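3.2 Cups and table surface

The cups used in the serving area at Dodholm were of two general kinds, disposable and reusable, and both were handled on the same long table. The table was fitted with a soft brown covering instead of being left bare. Staff at the Fendik canteen, where we ran the earlier part of the study, had complained of noise when cups were put down quickly, and a covering was the cheapest answer. It does crease with use, and the creases matter for light cups more than for heavy ones. An empty paper cup has a narrow base and very little weight, so a small fold under one side is enough to make it lean.
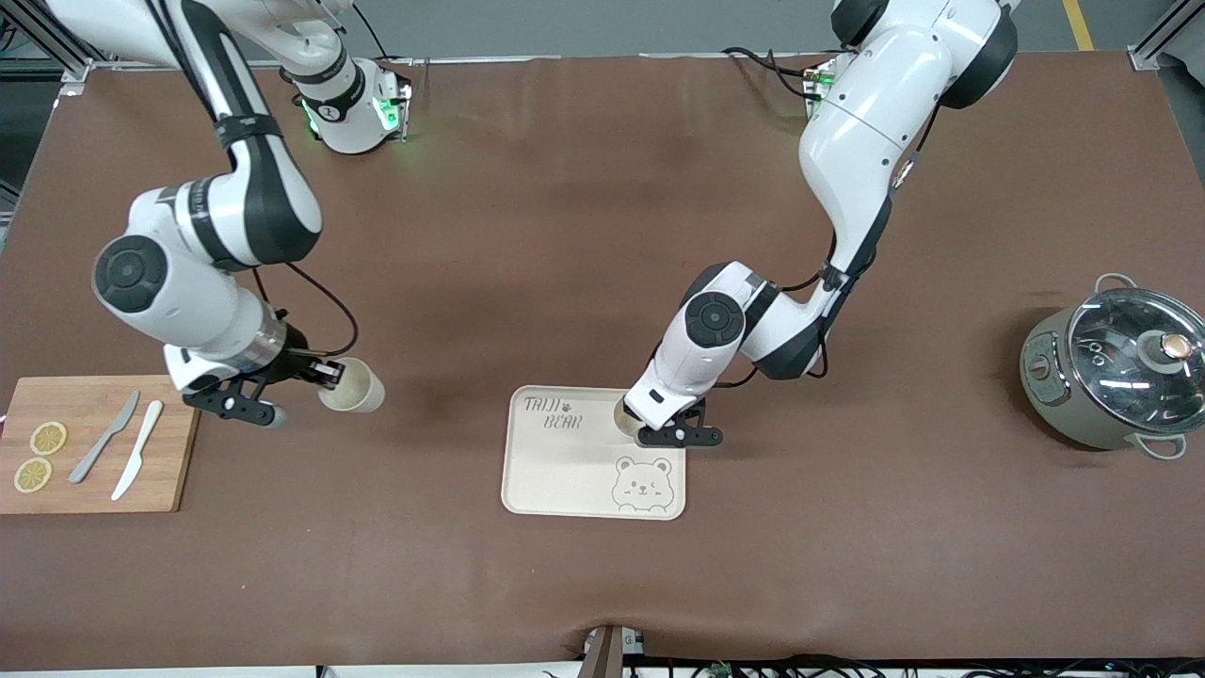

Figure 4. Paper cup held on its side over the covered work table.

We recorded 435 cup placements over 13 sessions. A placement was counted as stable if the cup stayed upright for six seconds with no hand on it. By this measure 89 placements failed, and most of the failures were with empty paper cups set down near the front of the table, where the covering folds over the rim. Moving the placing area back by a hand's width was tried in the later sessions – this was easy to do and the staff kept to it.

Colour also played a part. Onyshchenko's earlier survey of canteen tables recommends a mid-brown or grey surface for pale crockery, on the grounds that the rim is easier to pick out at a glance. Our results agree with this for white cups. A white rim stands out well against a dull brown surface when looked at from above, and the shadow beside the cup gives a further clue to where it stands. 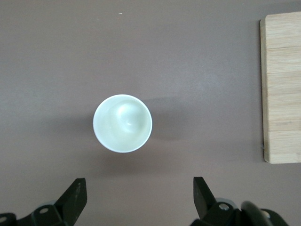 Should the covering be pulled flat before each session?
It should be smoothed by hand before the first cup is set down, and again whenever a fold can be felt under the base of a cup.

Beige paper cups were harder to judge from a distance, as their colour is nearer to that of the covering. The Flenness trays, which have a raised edge, were tested as a separate base for these cups and are dealt with in Section 3.3.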